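Keeping Poetry Books and Chapbooks in Good Shape at Home

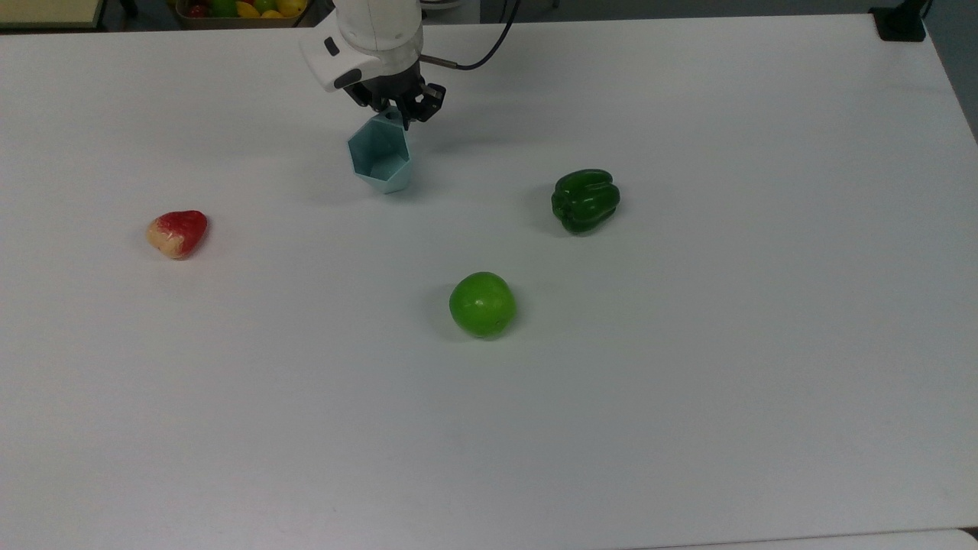

How should you store thin poetry books so the spines don't curl?

Stand them upright between two heavier hardcovers, snug enough that they can't lean but loose enough that one slides out without a tug.

I own over 300 books of poems, most of them skinny, and I've ruined enough of them to have opinions. Poetry books are odd things to look after. Half of mine are stapled pamphlets with no spine at all, a few are hand-sewn, and the rest are paperbacks so slim they vanish between the novels. The usual advice for books doesn't quite fit them, so these are the things I do.

Stapled chapbooks

I gave up on shelving these. They slump, the corners fold over, and then the fold stays. Mine go in magazine boxes now, grouped by press, with a sheet of stiff card every ten or so to keep them straight. The little letterpress ones from Dondano get a clear sleeve each (I love those covers too much to let them rub together!). If you spot rust on a staple, open it up gently from the middle, ease the staple out with a dull butter knife, and tie the pages back together with linen thread through the same holes. My first one looked terrible. It's still holding, though.

Signed copies

Keep them out of the sun. I had a lovely signed Zerouali paperback on the windowsill shelf and by May the red on the spine had gone a sort of tired peach. Signatures in felt pen fade too. If a poet signs your copy at a reading, leave the book open for a few minutes before you shut it, or slip a bit of plain paper in – I have a perfect mirror image of one autograph on the facing page.

Notes and sticky tabs

I'm a scribbler, so no lectures from me about writing in books. Soft pencil only, a 2B, and don't press. Sticky tabs are fine for a book club month, but pull them off afterward. I left a whole fringe of them in a 208-page collected poems for years and they took the print off the edges of some lines when I peeled them. A few seconds with a hair dryer on low will soften the glue if yours are stubborn. Keep it moving.

That old book smell

Musty secondhand finds get the box treatment. Put the book, standing up and fanned open, in a lidded plastic tub with an open dish of baking soda next to it, not touching. Leave it for a week, then sniff. Change the baking soda and go again if you need to. Anything with fuzzy mold stays out of the house, even if it's a first edition, even if it was only 2 dollars.

Wavy pages

For a book that got damp in a tote bag, let it dry all the way first, standing up with the pages loose. Then lay it flat between sheets of plain white paper and stack the heaviest things you own on top. I use both volumes of the Stisness anthology, which I have to admit I've never finished. Check it after 30 hours or so and swap the paper for fresh.

Dusting

A soft, clean paintbrush along the top edge, brushing away from the spine, with the book held shut. Twice a year is plenty. I do the Dreron paperbacks a bit more often, as the rough-cut edges on those hold on to every speck.

Last updated 28/10/2025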